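OK so a few people asked what I do all day now that I've left the warehouse job, and "I teach a robot to pick up a ball" never seems to land at dinner. Thread time. Get a drink, it's a long one.

I'm collecting demonstrations at Drumik. A demonstration is one full go at a task with me driving the robot by hand, start to finish, with everything recorded: what the cameras saw, where the arms were, what I told them to do. A model then learns from a big pile of those.

Everything I'm on this month is in simulation. Simulated house, simulated robot, simulated ball. My actual desk has a headset, two hand controllers and a mug with a lid (I learned about the lid in week one).

The target for this task is 2000 good ones. Good is doing a lot of work in that sentence, I'll get to it.

Task name is ball_from_board. Go to the board, get the fingers either side of the wooden ball, close, lift, hold for 2 seconds, done. My nephew could explain it. My nephew could also probably do it faster than me, he's nine and grew up with a controller in his hand.

What gets me is the bit right before you close. From the wrist camera you're lined up, you feel great about life, and you still have to decide if you're centered enough. Squeeze a ball off-center and it squirts out sideways like a bar of soap.
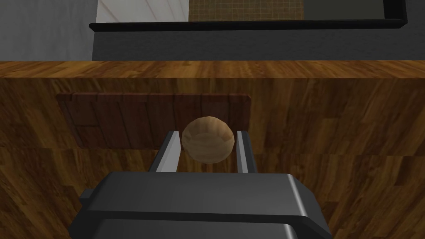
Gladys Tanui: please tell me you pause there before closing. Half the demos I got from the last team rushed the grasp and the model learned to snap at thin air!

Yes Gladys, I pause! Sort of! I used to sit there for ages, and then Marlene Pelletier (she trains on our stuff) pointed out that if I freeze for ages before every grasp, the model learns to freeze too. It has no clue that I'm thinking. It just sees "fingers near ball, do nothing" over and over and figures that's the job.

So now I aim for slow but moving. Keep drifting in, tiny corrections, close while you still have a bit of motion. It felt reckless for a couple of days and now it's just how I drive.

Same goes for my habits in general. I'm right-handed and for my first batch I came in from the right every single time without noticing. Marlene plotted all the paths on top of each other and it looked like one fat noodle. Embarrassing! We binned a lot of that noodle.

Now the Clostard sheet tells me where to start from. (Clostard is our scheduling tool, everybody complains about it, me included.) It deals out start poses so I can't pick my favorites. High, low, off to the left, wrist rolled over. Some of them are really mean.

The rolled wrist ones are the ones that make new folks queasy in the headset. Your brain insists the counter is level, the camera disagrees, and your stomach picks a side. I tell people to look at the fingers and ignore the walls.
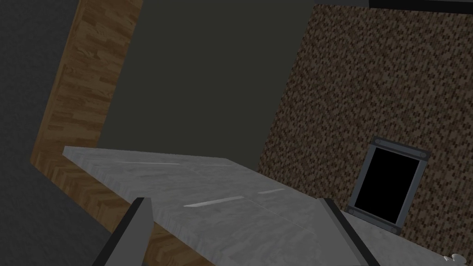
Wrist view over the marble counter, fingers open, everything on a slant.

I used to think views like that were wasted. Why save a bunch of steps with no ball anywhere in them? But the thing will end up in odd poses on its own once it's running, and if every example starts nicely lined up then it has never seen how to get back from a bad spot.

So recovery counts. If I bump the ball and it rolls, I don't hit reset anymore. I go after it. A wobbly demo where I mess up, chase it and finish is worth keeping, as long as it does finish. Those get a tag so Marlene can turn them up or down in the mix.

What doesn't get kept:
- I dropped it and quit
- fingers went through the board (simulation, physics has its moods)
- I sneezed
- the recording is missing one of the cameras

That last one hurts. You do a gorgeous run, best of the day, and then the checker says one stream never started. My record is 40 in a row down the drain before I looked at the little status light. I went for a walk after that one.

Somebody always asks why we need so many cameras if it's all fake anyway. The wrist ones are great up close and pretty hopeless at telling you where you are. You want another view with the body and the surroundings in it so the model can tie the two together. Each one knows something the others don't.

And the room matters more than I expected. We have a set of them, all different, and the walls and floors get swapped between batches. You get some wild taste in interiors. Wood on wood on wood, with tile next door. The set I'm in now is called Cildale and I could find my way around it in the dark.

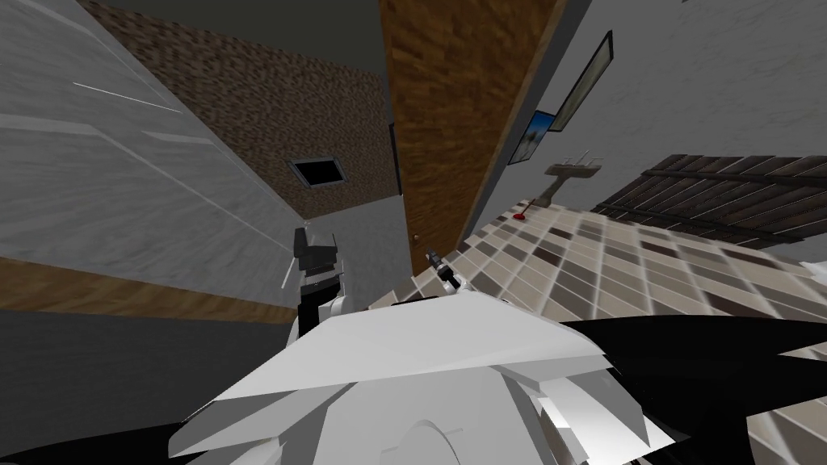
Going between rooms is where the arms come into it as well. You've got two of them and you only need one for this task, so what does the other one do? My first week it just hung wherever I'd left my hand, and my hand was usually reaching for coffee. So in the data there's an arm slowly wandering off for no reason, and guess what the first model did with its spare arm. It wandered off.

Now the rule is park it. Same-ish place each time, close to the body, hand resting on my knee. Boring and it works.

Okay, sorting. The other half of the job, and nobody's favorite. After a session I sit and watch everything back at double speed and trim. The dead air at the front goes. The bit at the end where I've finished and I'm stretching goes. Then success or fail, then the tags.

I do it in the morning, before driving, when I'm still picky. At the end of the day everything looks fine to me and I let rubbish through. We caught that when Sfakianakis (the review pass, named after a street near the old office, long story) kept bouncing my late afternoon stuff and hardly any from before lunch.

If you're setting up something like this yourself, write down what success means before you start. We didn't. I was counting "ball off the board" and Marlene was counting "ball off the board and still in the fingers two seconds later", and we found out after a week. A week!

Also write down where the start is. Mine now goes: fingers open, ball in view, nothing moving, then press record. The wait is short but it needs to be there or the first few steps are junk from me still settling my hands. 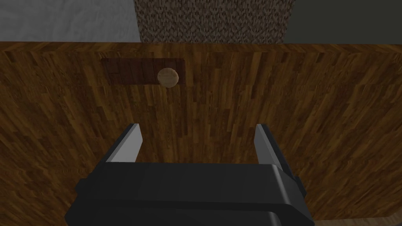 From a start like that it's a pretty relaxed drive. Forward, a little down, keep the ball between the pads, don't get greedy. When I'm in the groove I can chat and do it at the same time, although Gladys says she can tell from the paths when I'm chatting.

Where we are now: the easy starts are pretty much done and the mean ones are lagging, which was always going to happen. Marlene wants more left side approaches and more chases. I can't chase on purpose very well though, it comes out looking staged, so I just drive a bit faster and let nature take its course.

Next task is a drawer. I've tried it twice and I already hate the handle. Will post when I've stopped hating it, and if anyone has tricks for pulling straight back without yanking your own shoulder, my replies are open.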